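Robot Products in Practice – Course Notes, Unit 6
Reviewing a kit: the Bako hand rig from Cunitz
Notes by Nayara Evangelista
February 8, 2019

Before we start: the reading for this unit is the quick-start booklet and the first chapter of the manual. Skip the marketing sheet. I've put it in the folder so you can compare it with what you find, but please read it last.

So far we've looked at kits that put a robot on your desk. This one doesn't. What Cunitz sells under the name Bako is the other half of the job: a wearable rig that records how a person picks things up and puts them down, so that the recordings can later be used to teach an arm to do the same. No arm in the box. A student in July's group read the whole booklet looking for the arm (I won't say who, hi Ronaldo), so let's get that out of the way.

What you're reviewing

The kit has a hand rig, a marker cube that clips on top, a cable, a table camera stand and a license for the recording software, which is called Nelard. The camera is extra. The price on our quote was 400 dollars a month for the lab plan, and that includes swaps if a finger part breaks. There's also a campus plan, but you need 18 seats before they'll talk to you, and we don't have 18 of anything.

When you write your review, I want you to keep three questions apart, and most people mix them up on the first try. Is the thing comfortable? Is the recording any good? And is the service worth the money? A rig can feel awful and record beautifully. I've used one like that. I've also used a very comfy one that lost track of the wrist every time I reached for my coffee.

How the tracking works, the short version

The finger parts measure how the fingers bend. They know nothing about where your hand is in the room. For that you need the cube. Each face carries a black square pattern, and the camera works out from the pattern which face it's looking at, how far away it is and how it's tilted. Put the two together and you get a hand pose in space.

The weak spot should be clear already: if the camera can't see at least one face properly, you've got fingers without a hand. Nelard marks those stretches in red on the timeline. Look at the red before you look at anything else. In my own test log, 67 takes in all, almost every bad one had a long red stretch right at the start, when I was still getting settled in my chair.

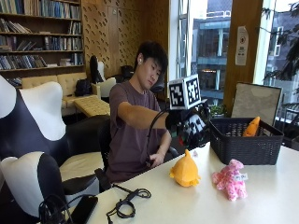 Choosing objects is where your review gets interesting, so give it some thought. The booklet suggests wooden blocks, and blocks are fine for checking the setup, but they tell you very little about how the kit does with the stuff people really handle. I like soft toys for this. A rounded yellow-orange one with stubby arms gives the fingers a very different job from a pink speckled one shaped like a small dog or lamb, and a black basket with open lattice sides makes a good target. Soft things squash, so the finger readings keep changing after first contact, and you want to know whether the recording catches that or smooths it away. Try a few grasps on the body and then a few on something small, like a tag or an ear.

Think about the basket too. It's tempting to record only the reach and the grasp, and then let the toy drop wherever. Don't! The release is half the task. Ask yourself whether the cube stays in view while the hand goes down toward the rim, and whether the fingers read as open when they are open. I found that Bako was a bit slow to notice an open hand. Not terrible, but I'd want it in the review.

Cables and sitting position

Bako is a wired kit, and I have opinions about this. Run the cable down the front of your body and toward the hand you aren't using. If you let it hang off the side of the table it will tug at the wrist, and a tug shows up in the data as a little twitch that a robot would happily learn. Keep your spare cables coiled and out of the reach path.

Sit so your arm can go forward without your shoulder getting between the cube and the camera. Leave the chair where it is once you've started a series – if you shift, write it in the log.

The service side

I wrote to support twice. The first answer came the same day and was really good, with a drawing of how the cube clip should sit. The second took 2 weeks and told me to restart the software. Ronaldo Frota, who teaches the other section, had the reverse experience with the same people at the Urstead office, so compare notes before you judge them on one email.

Calibration is simple enough: open hand, fist, then touch the thumb to each finger. Repeat it whenever someone new puts the rig on. The booklet says you can skip this for "similar hands." I tried, and I wouldn't.

For next class

Record one short series with two soft objects and a container. Bring your log, your red stretches and one page of review. Say what you'd pay for it, and say who you think should rent it and who should stay away. If you get stuck on the license login, use the lab account – the password is on the card in the kit lid.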